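From the Automation Corner: Getting the Lanell Cell Back on Its Feet

If you walked past the back bay at Moltwood any time in October, you probably saw the lights on late and a few of us huddled around one screen with cold coffee. I promised Joanne Inskip I would write up what we were doing in there, and she has reminded me twice now, so let me try to do it justice.

The Lanell cell is our smallest one, a single arm with a two-fingered gripper, and it spends its days picking up kitchenware for the Stockdale line. It had been running happily for a good long stretch, and then over the summer it began closing just a hair to one side of where it should. You could hear it before you could see it – a little tick as one finger touched the piece ahead of the other. By the time we pulled the log, there were 148 of those uneven closes on it, most of them in the last few weeks.

Joanne's first thought was the finger mounts, and she was right, as she tends to be. One of the two screws on the left side had backed out by a part of a turn. We took both fingers off, cleaned the faces where they sit against the palm, and put them back with fresh screws and a dab of thread locker. If you ever do this job yourself, please do both sides at once, even if only one is loose. We did one side first and had to start over.

With the fingers back on, the numbers in the computer no longer matched the ones on the bench. The model of the cell (the one we practice on before anything moves for real) still had the old finger offset in it. So Joanne spent most of a Sunday with the calipers and a sandwich, measuring and typing, and then she ran 488 practice moves in the simulator with the new values. The first batch had 51 misses, nearly all of them from a wrist angle I had entered with the sign flipped. Sorry again, Joanne! Once that was fixed, the second batch ran clean and we all went home for supper.

One of the checks we leaned on most was the view looking out past the fingers, with the gripper open and the tiled surface beyond it. When the offset is off, you notice it there pretty quickly.
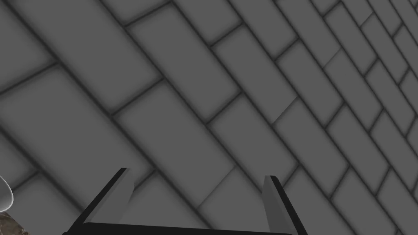
The Lanell gripper in the simulator, fingers open over the gray tile.

We have added a few things to the care sheet taped inside the Ommont cabinet. Check the finger screws every other week, wipe the pads at the end of the shift, and write down the offset any time the fingers come off, even for five minutes. There is a pencil on a string now, so please leave it there.

The cell has made around 3,716 picks since it went back to work, and the tick has stayed away so far. If you hear it, come find Joanne or me before you reach for a wrench.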